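I told the Skonby people we'd play their neighbors' night before I'd asked a single member of the band, so that was my first mistake. My second was promising them a song from both sides of the river. We knew 13 songs and every one of them came from Ramholm, where I grew up and where folks still cross the street when they hear a Zurkum accent.

So one evening in October I walked over the bridge with my accordion on my back and knocked on the door of the old dance hall — the one with 1768 carved over it — and asked if anybody would teach me something.

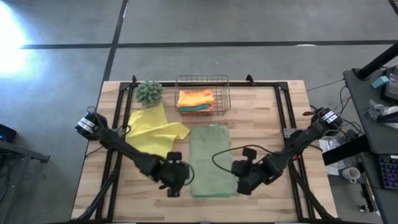 Toàn Sầm said I could learn the ferry song, but only if I quit playing it like a march, and did I even know it had words? I did not. I'd been humming it since I was six and figured it was ours!

We had over 50 people in that hall on the night, half of them with their coats still on. Toàn sang the first verse in the Zurkum way, slow, and then my aunt stood up in the back row and sang the second one at him, fast, with completely different words.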